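Barnov is a two-armed household robot assembled in a shared workshop by Leandro Tapia, Catalina Zúñiga and Ruairí Mac Giolla. It was designed for one class of chore, the collection of litter from carpeted bedrooms, and is documented in a build log first posted on October 2, 2021.

Design

The arms are mounted as a left and right pair, with a camera at head height looking down between them. Each arm is driven by a separate controller, and both controllers share a 38-volt supply. Cable runs are left outside the arm covers so that a joint can be swapped without rewiring. Mac Giolla, who did the wiring, gives the time for a joint swap as 90 minutes.

The control software, named Karimi by its authors, divides the chore into two roles. The left arm manages the bin and the right arm handles the litter or a tool. Roles are fixed at startup and cannot be exchanged during a run.

Bedroom cleanup

The bedroom task covers bottles, wrappers, paper bags and small debris on carpet. A bin and, for smaller items, a hand brush are the only accessories.
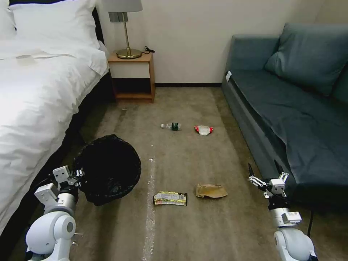
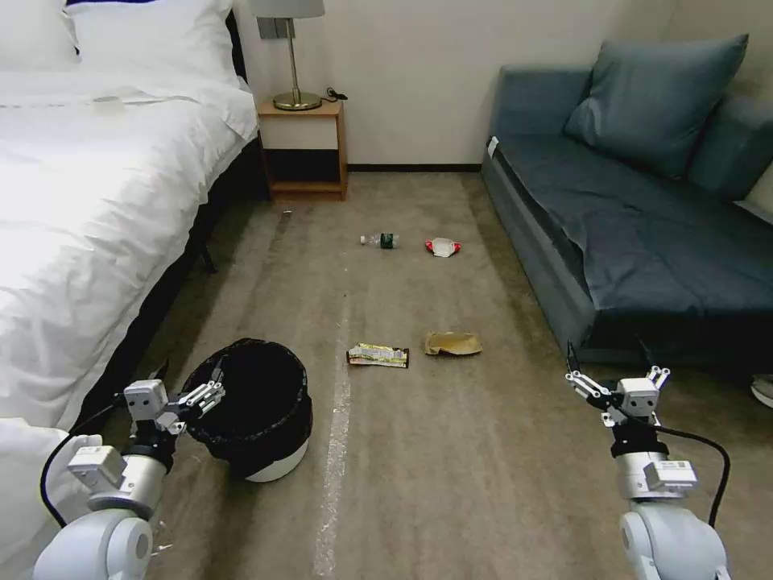
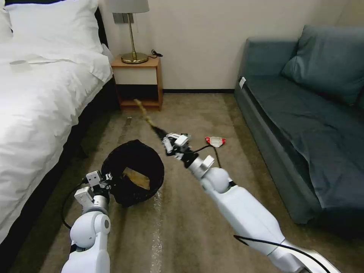 Bedroom cleanup on carpet, between the bed and the sofa.

Flat wrappers are treated as a separate case in Karimi. A bottle presents a raised edge to the gripper, while a wrapper pressed into carpet pile may not, and the planner lowers the fingers by 8 millimeters before closing. Catalina Zúñiga's notes list carpet contact as the main source of wear on the fingertips.

Bin placement is recalculated after each item. An early version left the bin in one position and required long reaches, which overloaded the shoulder joint of the right arm. Tapia replaced that joint and reduced the permitted reach to 900 millimeters.

Related builds

Plillard, a single-arm machine by Maximiliano Bravo, uses the Karimi planner without the bin role. It is fixed to a bench and sorts hardware into trays.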